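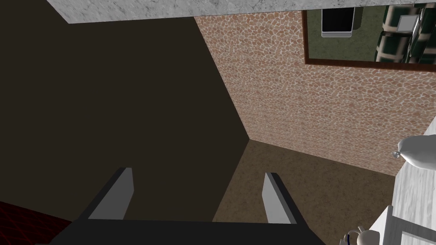
Can a machine tidy a room on its own yet?

Some machines can manage parts of it, such as picking up one thing they've been set up to find and putting it down somewhere else, but a whole ordinary room from start to finish is still beyond what any of us would trust one with.

Home Meetings Minutes Library Contact

Melum Household Circle
Minutes of the April meeting, held on Tuesday evening in the upstairs room

In the chair: Liette MacDonald
Present: 14 members, with Lise Simard of Drenusar as our guest speaker
Minutes taken by the secretary, who begs everyone's patience with the length of them

1. Welcome and last month's minutes
Liette opened the meeting at 7.15 and welcomed everybody, especially those who had come up from the bottom of the hill in that dreadful wind. The minutes of the last meeting were read and agreed, with one correction (the descaling talk was on kettles and irons, and the secretary had left out the irons altogether, for which apologies).

2. Matters arising
The urn has been mended at a cost of £118, which was felt to be rather a lot, though a new one would have been £269 and we are all fond of the old one. The long extension lead is still missing. Would whoever has it please bring it back, and no questions will be asked.

3. Talk: can a machine do the chores yet?
Lise Simard works on the practice side of Zacharias, the two-armed household machine that Drenusar has been developing, and she was kind enough to give up her evening for us. She began by saying she would sooner disappoint us now than have us disappointed in a shop later, and that got a good laugh.

She explained that most of the learning is done in rooms that exist only inside a computer. The rooms are built with walls and floors and furniture, and the machine is put in and asked to do a job in them, over and over, with things moved about between tries. Nothing gets broken that can't be put back by pressing a button. Several of us said we could do with a kitchen like that.

Some of the rooms are decorated very oddly, with brick or marble where you wouldn't dream of having it. Lise said it is done on purpose, so that the machine learns to look for the bowl and doesn't come to depend on the wallpaper. A member at the back asked whether it would cope with her sister's bungalow, and Lise thought it would be excellent training.

On the work itself, she told us that the chore they had been giving most time to was clearing a table, which sounds like nothing at all until you have to tell somebody how to do it from the very beginning.
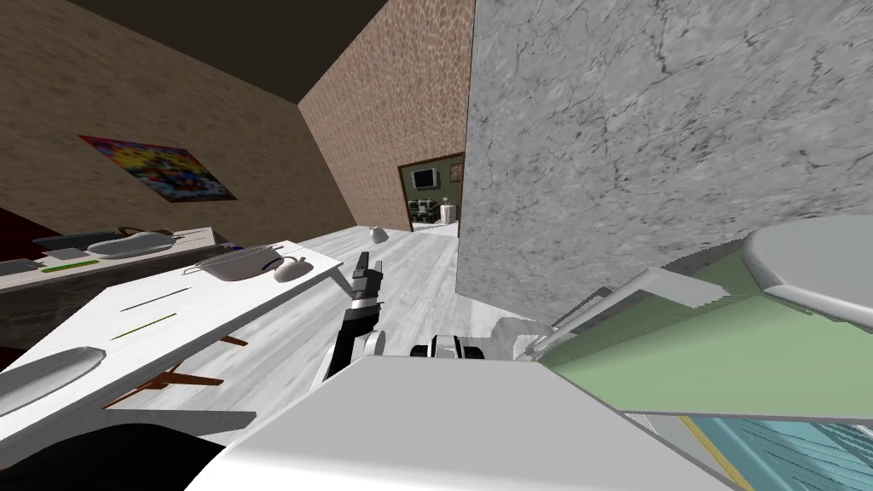 A bowl is one sort of job, she went on, and a pencil is quite another, and the pencil is the harder of the two. Anything long and thin lying flat leaves very little for two stiff fingers to get under. People roll it a bit, or drag it to the edge of the table, and do it without thinking. Then there is the matter of things sitting on top of other things, and whether they are meant to be lifted together or separately, and on that point I must say my own family is no further along than the machine.

In one set of 125 tries at lifting a bowl from a table and setting it down again, Zacharias managed 118. We were all impressed until Lise reminded us that this was one bowl, in a practice room, with nobody walking past and no cat. She said the figures come down a good deal once the real machine is in a real room, where tables wobble and the light changes at teatime.

4. Questions and discussion
There were a great many questions and we ran well over.

Asked about ironing, Lise said not yet, and not soon. Cloth changes shape whenever it is touched.

Asked about washing up, she said loading a dishwasher is being worked on in several places, and she would prefer not to guess at a year.

Asked about shops, she thought shelves of matching boxes would come well before anybody's sitting room, and that carrying things from one fixed spot to another is already sensible work for a machine.

One member, who has bad hands, said she didn't need the whole house done. She would be glad of something that could pick up what she drops. Lise wrote this down and asked to speak with her over the tea, and they were still at it when the cups were being dried.

It was also asked whether a machine ought to be doing these things. Opinions differed, warmly, and the chair moved us on.

5. Visit
Lise has offered to show a small group round the practice room at Emeo House. Names to Liette, please. Stairs at the front, ramp at the side.

6. Any other business
Biscuits: the rota has gaps in it. The book table will be by the window next time.

The chair thanked Lise on everybody's behalf, and the meeting closed at 9.40.

Comments

Maureen P
Lovely evening, thank you. I've been watching myself pick up pencils ever since and I do drag them to the edge!

hilltop_dave
Seven bowls not managed out of 125 is still better than our house at Christmas. Did she say how long each one took?

Liette MacDonald
She didn't, Dave, but I will ask when I ring her to fix the visit. There are still places if you'd like to come.

Joan
I have the extension lead. Sorry all. Will bring it next time.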